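Changes to My Reading and Record-Keeping Practice

Readers of this blog will be aware that I have kept a written record of every book I finish. The record began as a single notebook and now runs to 3,979 entries, a figure that includes rereadings, pamphlets and a small number of titles abandoned after the halfway point. I have been asked on several occasions how the record is maintained, and this post sets out the current arrangements, together with the changes that took effect on 2nd August.

Until this summer, entries were made on index cards and filed by author. The method served well for fiction. It served poorly for edited volumes, translations and anything published under more than one name. Yanti Purba, with whom I have exchanged books for many years, pointed out that I had filed the same volume of Lubis essays under three separate headings. She was correct, and the duplicates have been withdrawn.

The cards have accordingly been replaced by bound ledgers. Each ledger holds 400 numbered lines, with one line for each book. The columns are as follows: date finished, author, title, translator where applicable, source of the copy, and a remark of no more than one sentence. Ratings have been discontinued. I found that I was unable to explain the difference between two books marked a month apart, and I saw no value in continuing to guess.

Older cards will be copied across in the order in which they were written. The original spelling of the remarks will be kept, including errors. Where a card is illegible, the line will be left blank and initialed.

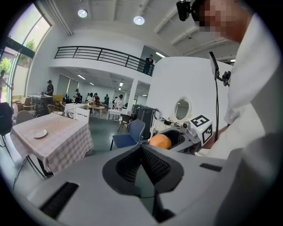 Lending and Returns

The lending of books from my shelves will continue on the existing terms. A loan is recorded in the back pages of the ledger, with the borrower's name and the date. No return date is set. Retno Govindasamy has had my copy of the Witisis letters for longer than either of us can establish, and I have informed her that it may now be regarded as hers. A replacement was found for $3 at the church sale, with a previous owner's notes on page 409 that are a good deal better than my own.

Requests for the annual list should be made in the comments below. It will be posted once the first ledger is full.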